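Fabric stash gone mad, how do you store and prewash big cuts?

Posted in Sewing & Textiles

I've just come home from the Oltberg remnant sale with far more cloth than I planned on (best morning of my year!). Most of it is plain cotton in blues and greens, plus one big piece of linen that was only $7. Two things I'm stuck on. Do I wash everything now or wait till I'm ready to cut? And how do you fold big cuts so they don't end up with a hard crease down the middle? My cupboard is narrow and already pretty full. I mostly make tablecloths, cushion covers and the odd apron, nothing fitted.

3 replies

bobbinbay

Oh, lucky you, I love that sale! Wash it now, every time. Cotton and linen can both shrink, and a tablecloth that fitted in August and comes up short by Christmas is a sad thing. I zigzag the cut ends first, then do a warm wash with the colours kept apart, and hang it over two lines so it dries in a big U shape. Linen I bring in while it's still a bit damp and iron straight away.

For the creases, roll it. I ask for the cardboard tubes at the Aranda curtain shop and they're happy to get rid of them. Fold the cloth once, selvedge to selvedge, then roll it up firmly and stand it in the cupboard. If you really must fold, refold along a different line every few months.

Plain blue cotton is my favourite of the lot, by the way — it goes under every bit of crockery I own, and dark green on top of it is just gorgeous. 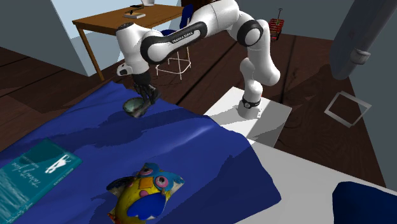
greywarp

Just chuck it in a tub. Mine's been in tubs for years and it's fine. Iron it when you need it.

pinsandneedles_7

Agree with bobbinbay on washing, but I'd add a colour test for the darker blues. Wet a corner, press it between two bits of white rag and iron it dry. If the rag picks up colour, wash that piece by itself until the rinse water runs clear. I skipped this once with a navy drill and ended up with pale blue tea towels, which I still use and have grown quite fond of.

Also, label everything! I pin a scrap of paper to each roll with the width, the length after washing and what it's made of. My linen lost over 200 mm from a long cut, so the length on the shop docket was no use to me at all. If the cupboard is narrow, try winding the smaller pieces around stiff card and filing them upright like books. The Sustonen boards are nice and acid free, but any clean card is a good start. Have fun with that linen, it only gets softer the more you wash it.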